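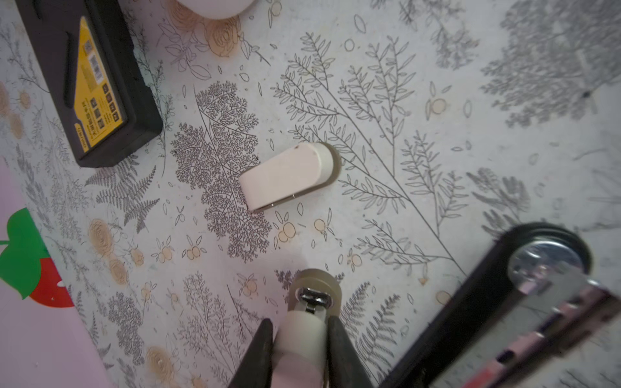 Teleoperation Operator, part-time (three openings)
Clestex, Stukcombe office

Clestex teaches robot arms to handle household objects. The arms learn by example, and the examples come from people. We would like you to be one of the people.

The job, with the glamour removed: you sit at a desk, hold a pair of hand controls, and move an arm until it has picked up an object and put it where the task card says. Then you reset the table and do it again. A finished attempt is called an episode. The current set, which we call Pliris, stands at 3,058 episodes, 58 past the original goal of 3,000. We celebrated by raising the goal.

What you'll do on a shift

Record episodes from a task card. A good shift is 64 usable ones. A first shift is a good deal fewer, and we plan for that.

Move things between episodes. Objects go down at odd angles, near other objects, on busy tablecloths full of ferns and roses. A policy trained on a plain gray table does very well on plain gray tables, and our customers have tended to own other kinds.

Mark each episode keep, fix or toss. If you bumped the table, sneezed or chased a piece of plastic halfway to the door, say so. Failed grasps followed by a clean recovery are worth keeping. Failed grasps followed by swearing are also worth keeping, as there's no audio.

Write a one-line note when something looks off. "Left finger slow to close" is a good note. "Weird" is a note we have received many times.

Who we're looking for

Patience counts for more than any degree. People who have done well here came from sewing, dental labs, cake decorating and one long career in warehouse returns. Gamers apply in large numbers and are welcome, though the skill that carries over least is speed. The model copies what you do, including the fidgeting, and it will fidget with great confidence.

You should be comfortable sitting for 50 minutes at a stretch and using both hands for small, steady movements. We have a standing station and a left-handed setup; tell us if you'd like either. No coding needed. You'll use a spreadsheet, and you will develop opinions about it.

Hours and pay

Shifts are four hours, morning or afternoon, up to five a week. You choose your block a month ahead. Pay is hourly, starts with your first training shift, and has nothing to do with how many episodes you record. We tried a per-episode bonus once and got a large collection of very hasty pickups.

Training takes 3 shifts, all paid, with Vinh Bùi, who runs the recording room and wrote the labeling guide. Please read the guide. He can tell.

The small print, in regular-sized print

Wrist and overhead cameras record the table and whatever is near it. Your hands may show up during resets. Faces are kept out, and any episode that catches one is deleted. The recordings are used to train and test our own models and those of Trương, our partner on the project. You'll sign a consent form before the first session, and you can ask us questions about it for as long as you like.

Yes, you would be helping a machine learn to do something a four-year-old finds easy. If that sounds dull, it sometimes is. If it sounds strangely absorbing, come in and try a station for half an hour.

To apply

Send a short note through the form on our careers page. Skip the cover letter. Tell us which block suits you and describe the fiddliest thing you've ever done with your hands. We read them all and will reply either way. The next group starts in February.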